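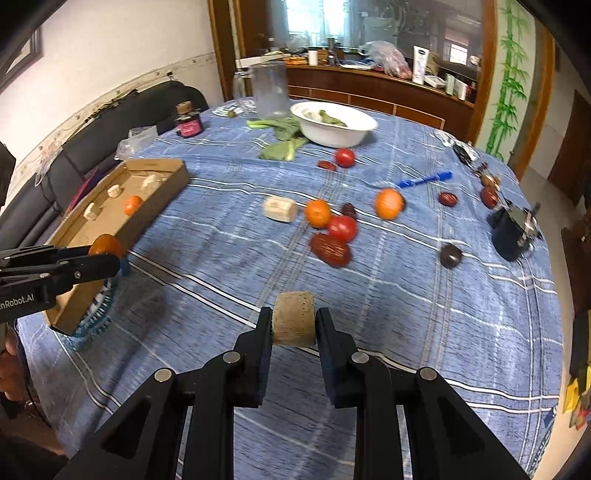
Mantel Lamwood azul, lavado en pieza

Llevo vendiendo mantelería desde antes de tener página, y todavía me preguntan por este más que por ningún otro. Es el azul de siempre, el que tejen en Jonalville con hilo teñido, no estampado, así que por el revés se ve casi igual que por el derecho. Yo en casa tengo dos y los voy turnando (uno está ya bastante clarito, pero le tengo cariño y no pienso jubilarlo).

Buscar en la tienda... Buscar

Os cuento primero lo de las medidas, que es donde viene la mayoría de las devoluciones. El mantel se corta en tres formatos: cuadrado, rectangular y redondo. Para el redondo, medid el diámetro de la mesa y sumadle la caída por los dos lados, que mucha gente la suma una sola vez y luego le queda un gorrito ridículo. A mí me gusta una caída de un palmo largo, para comer sin que se te enrede en las rodillas. Si la mesa es de las de faldas y lo queréis hasta el suelo, escribidme antes de comprar, porque ese ancho va con costura y hay que casar los cuadros. Lo hacemos, pero tarda más y cuesta 54 euros de confección aparte del mantel.

La tela encoge un poco en el primer lavado. La que servimos viene ya lavada en pieza, o sea que lo gordo está hecho, pero si la metéis en la secadora a tope algo más va a ceder. Lavadla a temperatura suave, con colores parecidos, y tendedla bien estirada. Yo no la plancho casi nunca. Si la queréis impecable para una comida de compromiso, planchadla cuando aún esté húmeda y por el revés, y os ahorráis media pelea.

Referencia del redondo: 446. Referencia del rectangular: 420. El cuadrado lo pedís por el mismo número que el rectangular y me ponéis la medida en observaciones, que la ficha no da para más — lo sé, es un lío, está pendiente desde enero.

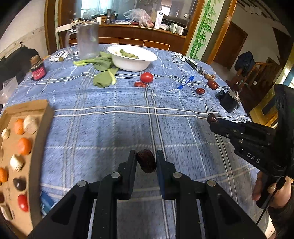
Abelardo Gaete: lo compré para una mesa redonda y en el segundo lavado me soltó bastante azul, tanto que me dejó unas servilletas blancas hechas una pena. La caída, perfecta. ¿Sigue destiñendo o se le pasa?

Se le pasa, Abelardo, pero las dos primeras veces lavadlo solo, por favor. Debería haberlo puesto más arriba y bien grande. El azul es el que más suelta de toda la gama, el crudo ni se entera. Lo de echarle vinagre me lo dicen mucho y yo no le he notado ninguna diferencia, aparte del olor.

Sobre las manchas, que también me escribís mucho: el vino, agua con gas enseguida y a lavar. La grasa, un chorrito de lavavajillas frotado con los dedos y dejarlo reposar un rato. La cera de vela, al congelador con el mantel doblado, y luego se rasca con el canto de una cuchara. Lejía no, ni una gota, que los cuadros se quedan amarillentos y eso ya no lo arregla nadie.

También hay muletón de Effiong para poner debajo, que se vende por metros. Si la mesa es buena, ponedlo. Amortigua los platos y el mantel no resbala, y además tapa esas juntas que se marcan cuando la mesa es extensible. Cortadlo un dedo más pequeño que el tablero y así no asoma.

Trinidad Fajardo me pregunta por las servilletas a juego. Las hay, pero van en otra ficha, porque son de un tejido algo más fino y el cuadro sale más menudo. De lejos no se nota. Si sois maniáticas como yo, pedidme una muestra antes y la comparáis en casa con vuestra luz.

Los envíos salen con Werkia. Cambios de medida, sin problema mientras no esté lavado. Los que van cortados con medida especial no los puedo recoger, de verdad que lo siento, pero un mantel ovalado de una mesa concreta no se lo coloco a otra persona.

Precios revisados en octubre de 2022. Del crudo queda poca tela y no sé cuándo entra más.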